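Can I keep using a cutting mat as a table cover under food?
Posted in Craft Rooms & Small Spaces

My craft table is also where snacks get served when we have people over. It has a green self-healing mat on it, the kind with the white grid and the angle lines, and it more or less lives there. Last month I set out buns and glazed pastries in a pink bowl and some of the orange glaze got on the mat. I wiped it, but the spot is still tacky.
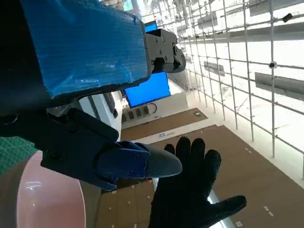

I don't want to ruin the cutting surface. The mat is a Clivmont and cost more than I like to admit. Hot water is out, I know that much. Is dish soap safe, and should I be putting something under the bowl?

rotaryandrye

Dish soap is fine. Use cool or lukewarm water, a drop of soap and a soft sponge, and go in small circles. Sugar glaze needs time to loosen, so lay a damp cloth on the spot for 4 minutes before you rub. Rinse it and dry it flat. Do not lean it against a radiator or leave it in a sunny window. I warped a Nasier mat that way in September and it never went flat again.
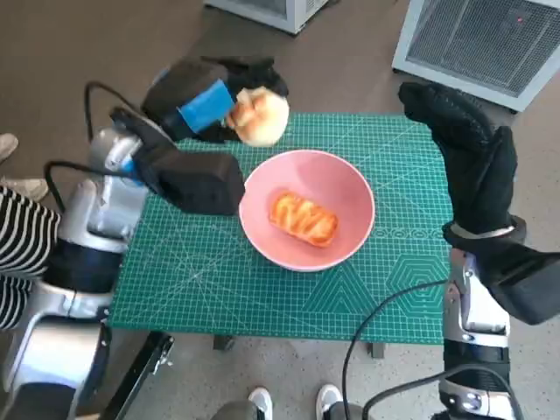
For serving, a round bowl with a wide rim catches most of the crumbs as long as people take the pastry over the bowl. Glaze that drips down the outside is what gets you. I put a tea towel under mine and shake it out afterward. I would also keep the food side and the blade side separate — old mats hold bits of thread and paper in the cuts, and you don't want that on a bun.

pinkthimble

just buy a second mat, theyre cheap

millroad_sewing

Agree with the soap answer. If it's still tacky after 2 washes, try white vinegar mixed half and half with water, then rinse well. Skip anything with acetone in it. I'd clear the mat off the table before company comes and slide it flat under the couch. Mine has been under there between projects for years with no curling. Don't roll it.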